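Tiltent Bimanual Kitchen Handling: Progress Report to Panmont, Work Package 3
Subject: missing end effector fault in simulation, and its effect on the schedule
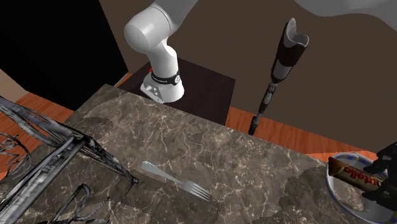 HASTBERG, December

Prepared by Birutė Jankauskaitė, with test data from Trinidad Lumanlan. Reviewed by Colette Fleury.

1. Status

Work package 3 is behind plan. The simulated evaluation of the pick and place policy was stopped when a fault was found in the way the scene loader attaches tools to the arms. The loader has been corrected. The affected runs have been withdrawn and are being repeated. No physical equipment was involved and there was no injury or damage.

The success rate given in our last interim note should not be used. A corrected figure will be supplied when the repeat runs are complete.

2. What went wrong

Each episode loads a kitchen layout, two arms and a set of objects to be moved. A gripper is attached to each arm in a separate step after the arm itself has loaded. In 86 of the 495 evaluation episodes, that step failed for one arm and the episode went ahead. The arm ended in a bare wrist flange. The other arm had its gripper and carried out its part of the task in the usual way.

The render at the head of this report shows the condition. The white arm over the dark table has no fingers on its flange, while a black gripper at the right of the counter has hold of a wrapped chocolate bar at the bowl.

The loader wrote a warning to its own log but returned a normal exit code. The episode runner reads only the exit code. The planner then worked from the nominal tool length stored in its configuration, so all clearance checks on the bare arm were made against a gripper that was not loaded.

3. How it was found

Trinidad Lumanlan was comparing planned and recorded contact forces and noticed a group of episodes in which one arm reported no contact at any point. Force readings of exactly zero had been treated as valid by the scoring script. She replayed 18 of these episodes with rendering switched on. All 18 had the same defect. A search of the loader logs for the warning text then gave the full list.

Rendering is off by default in batch evaluation to save compute time. The first affected batch had been scored and reported before any of it was viewed.

4. Cause

The tool attachment step waits for the arm model to report that it is ready. With large layouts, mesh loading delayed that report past the time limit, and the step gave up without a retry. The limit had been set during early work on an empty test cell and was never revised. The Kauppinen kitchen set, which we adopted at the start of this work package, has much heavier meshes, and all affected episodes use it.

The fault was reproduced on demand by lowering the time limit on a small layout. It was removed by raising the limit on a large one. We consider the cause established.

5. Effect on results

Most of the affected episodes were scored as successes. The scoring script checks the final position of the target object only. Where the working arm could finish the task alone, the episode passed. Results for two-arm coordination are therefore overstated, and results for tasks that need a handover are understated, as those could not be completed with one gripper.

Training data is not affected. The demonstrations were recorded with an older loader that attaches the tool and the arm in a single step. Tamara Bondarchuk checked the tool state in every demonstration file and found no missing grippers.

6. Safety review

The planner and its configuration are shared with the physical cell. Linnea Hellström reviewed whether the same mismatch could occur there. The cell controller reads a tool identification signal at power-up and will not enable motion without it, so an arm with no tool would not move. The review did find a related gap: the controller confirms that a tool is present but does not compare its type with the planner configuration. An arm fitted with a longer tool than the planner expects could be driven into the work surface.

This gap has not led to an incident. Until it is closed, the physical cell is limited to reduced speed, and the operator must confirm the tool type against the configuration file before each session.

7. Corrective actions

Completed:
Loader returns an error if any tool fails to attach.
Time limit raised, with a retry.
Scoring script rejects episodes with no recorded contact on an arm that was assigned a grasp.

Open:
Tool type comparison in the cell controller (Hellström).
One rendered still saved at the start of every episode, for spot checks (Lumanlan).
Repeat of the withdrawn episodes (Jankauskaitė).

8. Schedule and budget

The repeat runs and the controller change add 8 working days to the work package. The additional compute will be met from the existing allocation. No further funds are requested. We ask Panmont to agree to a matching delay in the delivery of the evaluation dataset. The handover trials on the physical cell will start after the tool type comparison has been installed and signed off by Colette Fleury.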